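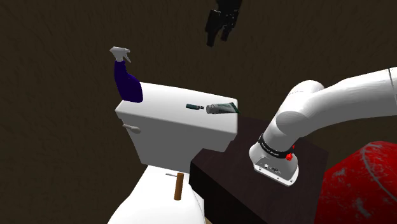
건축설계 2팀 목업실 작업일지

Maddocks 병원 4층 병동 개보수, 환자용 화장실 벽체 목업 건.

벽체 2차 조립분 점검. 1차에서 지적된 점검구 위치는 수정 도면대로 내려왔고, 문틀 상부 보강재도 들어가 있음. 점검구 잠금은 전용 공구식으로 바뀜. 손으로 돌리는 방식은 간호부 검토에서 반려된 상태라 예비 부속도 창고에서 빼 둠.

안전손잡이 고정부 하중 시험. 하중 100 kg, 유지 시간 60초, 시험체 3개. A와 B는 잔류 변형 없음. C는 하중 제거 후 하부 플랜지와 마감판 사이에 틈이 남음. 마감판을 떼어 보니 보강 합판이 스터드 한쪽에만 물려 있었음. 도면에는 양쪽 고정으로 되어 있으므로 시공 오류로 분류. 재조립 후 재시험 예정이고 C의 수치는 보고서에 넣지 않음. 단, 원시 기록은 폴더에 그대로 남길 것.

마감판은 Hiltex 샘플로 진행 중. 절단면에서 표면층이 일어나는 문제가 지난번과 같음. 톱날을 바꿔도 차이가 없었고, 뒷면에서 절단하면 줄어들기는 하나 없어지지 않음. 현장 절단을 전제로 하면 모서리 몰딩을 추가하거나 공장 재단으로 돌려야 함. 몰딩을 쓰면 이음매가 늘어서 감염관리실에서 받아 줄지 의문. 공장 재단은 납기가 문제. 견적은 둘 다 요청함.

바닥 구배. 샤워 쪽 트렌치 방향은 도면과 일치. 출입문 쪽에 역구배 구간이 있음. 레벨기로 다시 재도 같은 값이 나와서 측정 오류는 아님. 바탕 모르타르를 걷어 내고 다시 치는 쪽으로 정리. 문턱 없는 상세를 유지하려면 이 구간은 타협 불가.

호출 버튼 높이는 결론 못 냄. 병동 측은 낮은 위치 하나를 더 요구하고, 전기 쪽은 박스 추가 시 벽 내부 배관과 간섭된다고 함. 배관을 옮기면 점검구가 다시 움직임. 단면을 새로 그려서 비교해야 함.

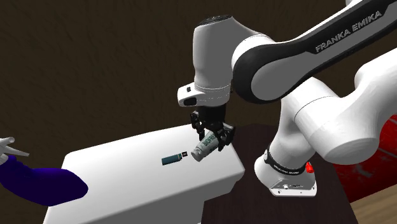

Wiltville, 2026년 3월 4일

오전에 Divina Ocampo와 통화. 발주처 검토 의견 7건 접수. 그중 설계 변경이 필요한 것은 아래와 같음.

병실 출입문 유효폭. 침대 이동 시 문손잡이 돌출분을 빼고 계산하라는 의견. 기존 계산은 문짝 열림각 90도 기준이고 손잡이는 반영하지 않았음. 문틀을 넓히면 복도 쪽 설비 샤프트 벽과 닿음. 경첩을 오프셋형으로 바꾸는 안을 먼저 검토.

천장 점검구 수량. 공조 밸브마다 하나씩 두면 조명 배열이 깨짐. 밸브를 묶어서 배치할 수 있는지 기계 쪽에 문의함. 답변 대기.

간호 스테이션 카운터. 휠체어 이용자 쪽 낮은 구간의 하부 깊이 부족. 서랍을 빼면 해결되나 약품 카트 자리와 겹침. Ellimetti에 수정 가구도를 요청했고, 카트 실측 치수를 같이 보냄.

흡음 천장재. 물청소 가능한 등급으로 올려 달라는 의견인데, 등급을 올리면 흡음률이 떨어짐. 복도만 올리고 상담실은 유지하는 것으로 회신 초안 작성.

나머지는 도면 표기 오류와 범례 누락. 당일 수정 완료, 개정 구름표시 넣음.

C 시험체 재조립은 보강 합판 양쪽 고정, 나사 간격은 도면값 그대로. 이번에는 마감판 덮기 전에 고정 상태를 찍어 둘 것. 1차 때 사진이 없어서 떼어 보기 전까지 원인을 특정할 수 없었음.

역구배 구간 철거는 재시험 뒤로 미룸. 같은 날 하면 진동이 변위계에 잡힘.

목업 입회 검수는 5월로 잡혀 있음. 그 전에 마감판 절단 방식과 호출 버튼 높이 두 건은 확정되어야 함. 출입문 경첩은 제조사 도면이 오면 이어서 기록.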